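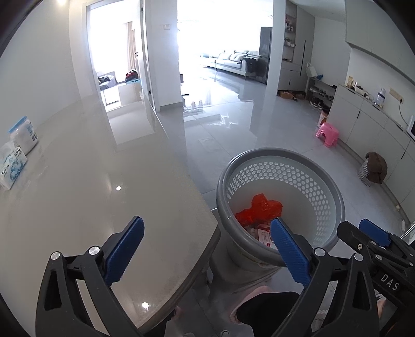

3 Feb 2026

I spent most of the afternoon clearing off the table, which I had been putting off since before the holidays. It had turned into the place where everything landed: mail, receipts, snack wrappers, the box from the Riltow lamp, a stack of manuals for things I no longer own.

The only thing that made it go fast was moving the big gray bin right up against the table. Normally it stays by the back door. With the bin next to the rounded corner, I could push things straight off the top and let them drop. It's a wide round one with rows of little hexagonal holes in the side, and it takes a lot before it looks full.

The holes are the one thing I would change. Anything small and dusty finds its way out, so no pencil shavings and no coffee grounds. Those go in the kitchen can. Plastic bags and food packaging are fine. I don't use a liner – it slides down as soon as something heavy goes in, and then you're fishing for it.

Paper I sorted separately. Two piles, keep and shred. The keep pile came to 23 sheets, mostly warranty papers and the lease renewal that has to go back to Noboru Wada in May. I also found a Civari gift card with $8.77 left on it, so that's lunch.

Once it was clear I wiped the top down. It's a pale glossy finish and it shows every fingerprint, especially under the ceiling lights. I used a damp cloth first and then a dry one. Toshiko Minami told me to stop using spray on it last year and she was right, the streaks are gone.

The rule for now is that mail gets opened standing up, next to the bin, and doesn't touch the table. I'll see how long that lasts. Next is the closet in the hall, and I still need to find a home for the lamp box.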